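**Brokirgate landlords' "wellness fee" draws questions, few answers**

2019-07-01

Tenants in the Kikeden apartments in Brokirgate will start paying a monthly "wellness and amenity fee" in September, and the company that runs the buildings says they will be glad they did. After reading the four-page notice twice, this reporter is not sure what they would be glad about.

The fee comes to $300 a year per unit, billed monthly along with the rent. Sosa, the property manager, says it will pay for "cleaner air, calmer common areas and a richer sense of home." The notice lists air purifiers in the hallways, new plants in the lobbies, a scent system near the mailboxes and something called a "comfort refresh" of the shared lounges. It does not say how many purifiers, which hallways, or who decided that the area by the mailboxes needed to smell like anything.

The complex has 360 units. Even allowing for empty apartments, that adds up to some $100,000 a year. Asked for a budget, Sosa sent a brochure.
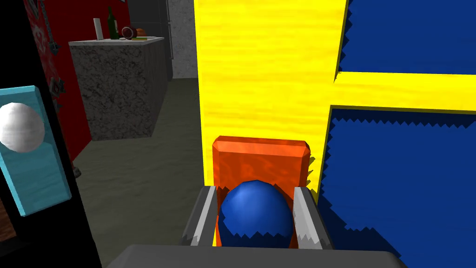

The brochure comes from Tustel, the company supplying the purifiers and the scent system. It says that residents in buildings using its products "report feeling up to 2 times more relaxed." Twice as relaxed as what? The brochure gives no study, no date and no number of people asked. A small line at the bottom of the last page says that results are "based on customer feedback and may vary."

Tustel's office answered a phone call but would not say how the feedback was gathered. A follow-up email asking for the survey questions got a reply thanking this paper for its interest in clean living.

Fidel Zúñiga has rented on the third floor for eleven years. He keeps a folder of every letter Sosa has sent him, and he laid several of them out on his kitchen counter. One, from a few years back, announced a "community technology fee" that was supposed to bring wireless internet to the laundry room.

"I can get a signal in there if I stand on the folding table," Zúñiga said. "The fee is still on my bill, though. That part works fine."

He has asked for a written breakdown of the new charge. So far he has been invited to an open house with cookies.

The bigger question may be whether Sosa can add the fee at all. Many tenants are in the middle of a one-year lease that sets out the rent and the other charges. The notice points to a clause allowing "reasonable adjustments to shared service costs." Sosa says the new fee fits under that clause. A tenant with a lease signed this spring might fairly answer that a lobby scent was not a shared service when they signed, and that you can't adjust a cost that did not exist.

Oriana Salinas, a housing counselor who sees renters at a storefront office near the bus station, has read the clause and is not impressed with it.

"When they say adjustment, they mean the water bill went up or the trash company wants more," Salinas said. "This is a new product. They want people to buy it, and they have skipped the step where people say yes."

She said tenants who object should put it in writing, keep a copy and go on paying their regular rent in full and on time. Holding back rent to make a point is a good way to end up in court over the wrong thing, she said. She also tells people to ask, in the same letter, for the page and line of their lease that covers the charge. Most of the leases she has seen from the complex use the same wording, but a few of the older ones leave the clause out entirely.

Sosa would not make anyone available for an interview. In a written statement, the company said the fee "reflects what today's renters tell us they want" and that it had heard from residents through a survey. Pressed for details, it said that more than 1000 survey responses had come in across all its properties. It would not say how many of those came from Brokirgate, or whether the survey mentioned that the answers might cost anyone money.

Zúñiga remembers the survey. He said it asked whether he would like cleaner air.

"I said yes," he said. "Who says no to that?"

The statement also said the lounges would get "tasteful, homelike touches," with decorating ideas already on display to residents who stop by the leasing office. Those who have stopped by were split. One woman who asked not to be named, as her lease is up for renewal, said she liked the warmer look and wished the company would spend half as much effort on the elevator in the east building.
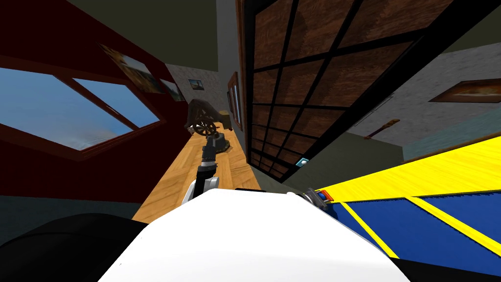 *A ship's-wheel ornament on a wooden surface.*

The elevator came up a lot, in fact. It has been out of service on and off since winter, tenants say, and the notice does not mention it. Neither does the brochure. Sosa's statement said elevator repair is "a separate matter handled through ordinary maintenance," which will come as news to anyone who has carried groceries up four flights this month.

There is a fair case to be made for parts of the plan. The hallways in the older buildings are stuffy in the summer, and few people would complain about a decent air filter. Salinas said she has no quarrel with purifiers and would be happy to see them paid for out of rent, the way light bulbs and carpet cleaning are. What bothers her is the way the charge was split off and given a pleasant name - she has watched the same thing happen with parking, package rooms and pest control.

A fee kept off the rent line also keeps the advertised rent low. Sosa's listings for the complex still showed the old monthly price this week, with "fees may apply" in gray type near the end. A renter comparing apartments would have to call and ask, and would have to know to ask.

The company says residents with "documented concerns" about scent may request that the system near the mailboxes be turned down. The notice does not say who would decide, how long it would take or whether those residents would still be charged for it. Sosa did not answer any of those three questions, which were sent by email and then again by letter.

The open house will be held in the leasing office before the first bills go out. Salinas plans to attend with copies of a sample objection letter, in English and Spanish, and tenants who can't make it can pick one up at her office during regular hours. Zúñiga said he will be there too, with his folder.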